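Folding Sweaters With Agata Gatti

I own too many sweaters. I've said it on this blog before and I'll say it again in January, when I buy another one. So when a reader wrote in to tell me I should talk to Agata Gatti about folding, I had her on the phone by Friday morning, coffee in hand and a pile of wool on the chair next to me.

Agata teaches a little evening class called Ellura, which is mostly about looking after clothes: washing, mending, storing, and (the part I wanted) folding. She spent years before that on the shop floor at Mazza, a knitwear store where every sweater a customer picked up had to go back on the shelf looking like it had never been touched.

"On a sale day I'd refold the same cardigan all afternoon," she told me. "You stop thinking about it. My hands would be folding and I'd be planning dinner."

I asked what people get wrong and she laughed for quite a while. Apparently it's me. I hold a sweater up under my chin, flap the arms in, and fold it against my stomach, and she had guessed this before I finished the sentence.

"Everyone does the chin," she said. "The chin is fine for a T-shirt. A heavy knit hangs, it pulls, one shoulder slides off, and then you put it in the drawer crooked and it comes out crooked. Lay it down! Use the bed. It's the biggest table in the house and people forget they own it."
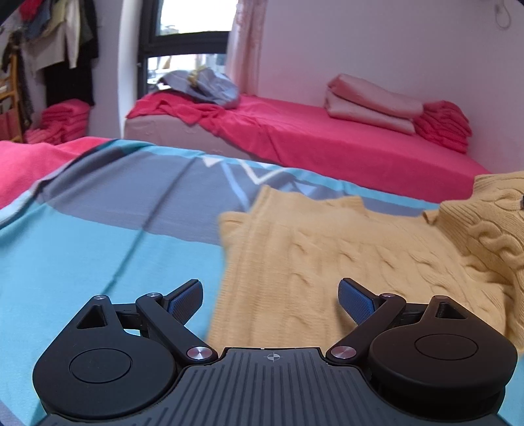 The yellow cable knit laid out on the patterned duvet, with the pink bed behind.

She likes a bed with a cover already on it, pulled reasonably smooth, and she doesn't care at all what the rest of the room is doing. Clothes on the rack, towels in a stack on the floor, blankets wherever they landed, all of that can wait its turn. I found this very comforting. I had been picturing somebody with one perfect white room and a candle.

"No, no. If I waited for a tidy room I'd never fold anything," she said. "I do the knits first, while I still have patience. Towels I can do half asleep."

So, her way. The sweater goes face down and you smooth it from the middle out with flat hands. "Never tug the hem," she said, very sternly. "The ribbing has a shape, leave it alone." One side comes in toward the middle, with the sleeve laid back down along the body, and then the other side the same. After that she folds up from the hem, once for a chunky knit and twice for a thin one. Thick cables don't want to be folded small, and you end up fighting a sort of wool brick that springs open the minute you let go (I know this brick well).

I tried it while we talked, phone wedged on my shoulder, with the big oatmeal thing I bought from Valton last winter. First go was terrible. Second go was a rectangle! A slightly fat rectangle, but I sent her a photo and she said she'd have put it on the shelf, toward the back.

We got onto hangers, of course. Agata won't hang a knit, full stop, and she has strong words for the little bumps you get at the shoulders. She hangs coats and anything woven, and the knits live flat on a shelf, 4 to a stack at the very most. I confessed that mine are in one of those Lultico zip bags under the bed, nearly 95 of them if you count the ones I'm hiding from my husband. Long silence.

"That's a shop," she said. "You have a shop."

I also wanted to know about the in-between sweater, the one you've worn once and don't want to wash yet. She lets it rest spread out on the bed for an hour or so, then turns it over, then folds it. What she can't stand is the sweater that gets picked up, moved to the other bed, picked up again and dropped back in a heap, all evening long.

"You've handled it five times by then," she said. "Folding it takes one."

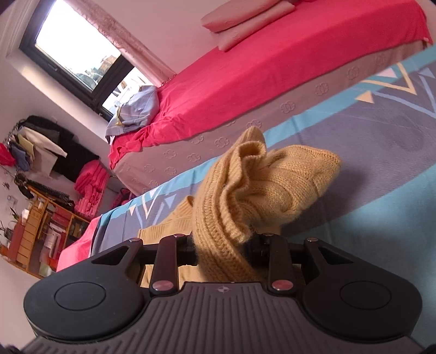 Caoimhe Mac Carthaigh wrote to me after I mentioned this chat in the newsletter, and she disagrees with the whole flat-on-the-bed business. She rolls hers. "I've rolled every sweater I own since college and they come out of the drawer just fine," she says, "and I can see all the colors at once without digging."

I passed that along to Agata, who took it pretty well. Rolling is okay for a suitcase, she said, and okay for fine knits in a deep drawer. For cables she still wants them flat, with the sleeves tucked where she can find them. Then she asked me what Caoimhe does with turtlenecks, and I had to admit I hadn't asked. I've written back to find out.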